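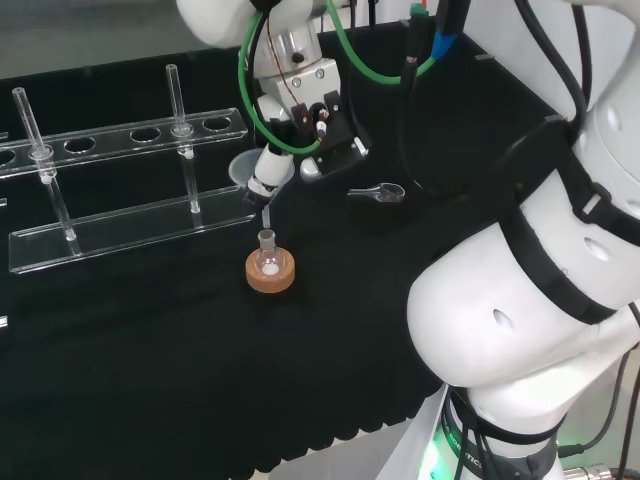 What the arms leave for us

Edmund Makowska

I have worked with my hands in a chemistry laboratory for most of my adult life, first at Kaewkla and now at Votlow. In July our group began to give part of the bench work to robot arms. Colleagues from other buildings ask me if I am afraid, and I always answer too quickly, in one direction or the other. I would like to answer slowly for once, and in English, so that the people at our Trurkness site can also read it.

First I must say what kind of work we speak about. When people who are not chemists talk of automation, they imagine a hall with thousands of parts passing on a belt. Our work is small. A powder goes into a round-bottom flask, the flask sits in a cork ring so that it does not roll, and a liquid comes from a pipette. Then the same thing is done again with another powder. It is work for the wrist and the eyes. A person learns it in a few weeks and then does it for years, and in those years it enters the body in a way which is difficult to explain to a manager.

Last year my group prepared 3,000 samples. I do not say this to boast. I say it because when our director presented the plan for the arms, he showed this number on a slide and under it he wrote the word "routine". I looked at the faces of my colleagues. For him it was a word of sympathy, he wanted to free us from something. For them it was a judgement on how they had spent the year.

I think he was partly right. I have a bad thumb from the pipette, and my colleague Anderson Bragança wears a support on his wrist when he drives home. If a machine can hold the pipette over the flask and save our joints, I will not defend the pain as a tradition. There are people who speak about craft with very beautiful words, and often they are people who have not had to repeat the same movement until the evening. I would ask them to come and do it before they write.

Still, something was lost in the first weeks, and it was not what I expected.

When Anderson adds powder from a weighing spoon, he taps it with one finger. If the powder is damp it falls in small lumps, and he hears and sees this before any instrument tells him. Then he stops, he goes to look at the bottle, he finds that somebody closed it badly. The arms can be taught to move a spoon. Perhaps they can be taught also to notice the lumps. But somebody must first know that lumps are important, and this knowledge was never in our written procedures. It was in Anderson. When the engineers from Cludel came to set up the system, they asked for the procedures and we gave them 9 pages. They asked Anderson for an hour of his time only at the end, after the positions were already programmed.

This is my first complaint, and I believe it is valid for many workplaces, also for kitchens and post offices. The people who did the task are asked too late. They are treated as the ones who will be informed. I think it is mainly a question of habit, since everyone in our meetings was polite and wanted the best. But a polite meeting can also be held in the wrong order.

My second complaint is about the young ones. We have two trainees this year. In the old system, a trainee started with the dull tasks, and through the dull tasks learned how a solid behaves and how a liquid hangs at the tip before it drops. It was slow and badly paid, I admit. Now the dull tasks are the first to go to the machine, and the trainee begins with the screen. One of them asked me recently why a certain flask must be swirled and not shaken. She is very clever and she had read the whole procedure. She had simply not yet spoiled one. I have spoiled many, and each of them taught me something that I now call experience.

I have asked that every trainee spends three months at a manual bench before working beside the arms. The answer was that this is not efficient. It is true, it is not. A school is also not efficient, if you measure it on the first day.

There is a third thing, for which I do not have the right name. Before, when two persons prepared samples next to each other, they talked. They talked about football and the mother in hospital, and in between they said "this batch looks strange to me, does it look strange to you?" Now the person who watches the arms sits alone, a little behind, and must stay attentive to something that mostly goes well. I find this more tiring than the work itself. My thumb rests, but in the evening my head is heavy. I have not seen this kind of tiredness in any plan, and I do not know in which column one would write it.

I do not want the arms to be removed. I wish this to be clear, because a previous text of mine in the staff bulletin was understood as a protest, and perhaps my English was guilty. I want that we decide together which tasks we hand over, and that the decision can be taken back if it was a bad one. I want the hours we save to be visible. If they go to better experiments and to shorter days for people with damaged wrists, I will be the first to thank the director. If they go only to more samples, then we have changed the hand and kept the hurry.

Anderson has now been given one afternoon each week with the engineers. He brings his own spoon. They have started to write down what he does with his finger.

5 August 2020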